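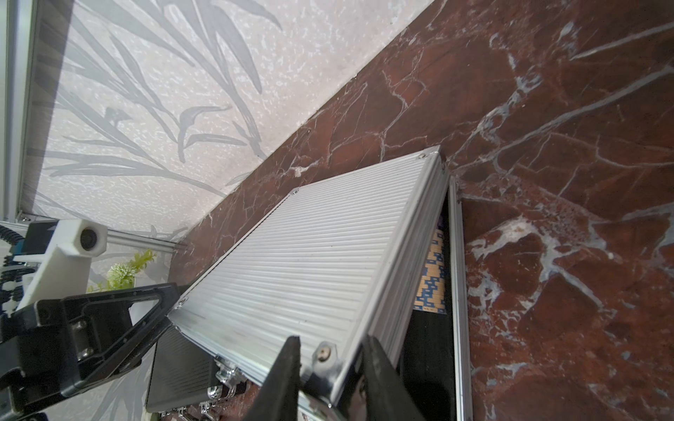 Monday, 9:40

Second go at the shellac substitute from Jurnunari. The sheet says it dries in 30 minutes and sands clean in an hour. I don't believe the first number and have doubts about the second.

Brushed it on two pine offcuts from the Plemgate batch, one sealed first, one bare. Also a strip of our usual stuff as a control, which the people at Witisstead did not bother with when they wrote in to praise it.

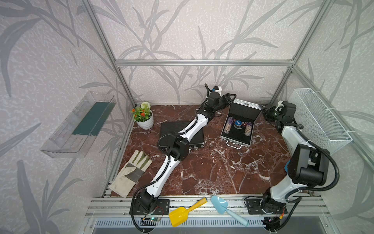
Reddish-brown marble pattern, white veins, gray leaf wallpaper behind.

10:10. Thirty minutes gone. Sealed piece takes a fingerprint. Bare piece is worse -- tacky right across the grain. The control is fine.
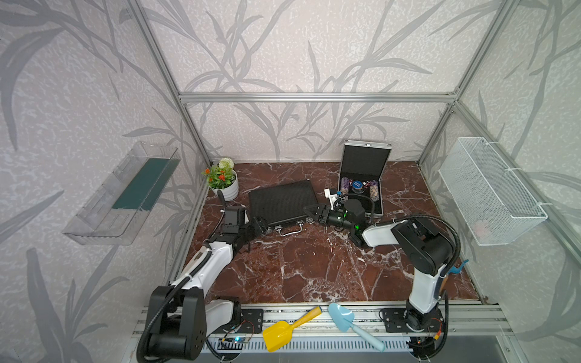 11:15. Sanded both with 100 grit, then wished I hadn't. The paper clogged on the second stroke. Vi (the old oil blend) never did that, even in damp weather. Maybe the can is stale. Maybe the sheet was written in a desert.

Color is good, I'll give it that.

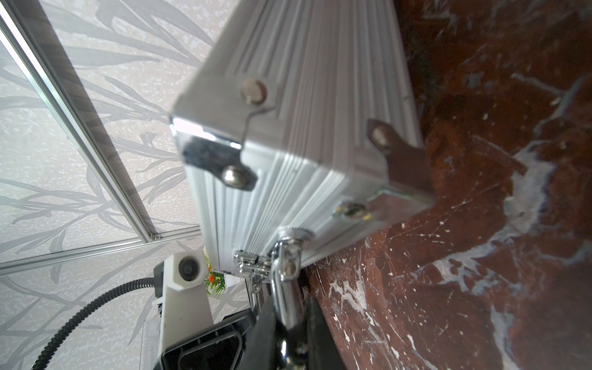 To do before anyone orders more

Repeat on maple, thinner coat.
Ask Jurnunari what humidity they tested at.
Leave the bare piece overnight and try the fingerprint again.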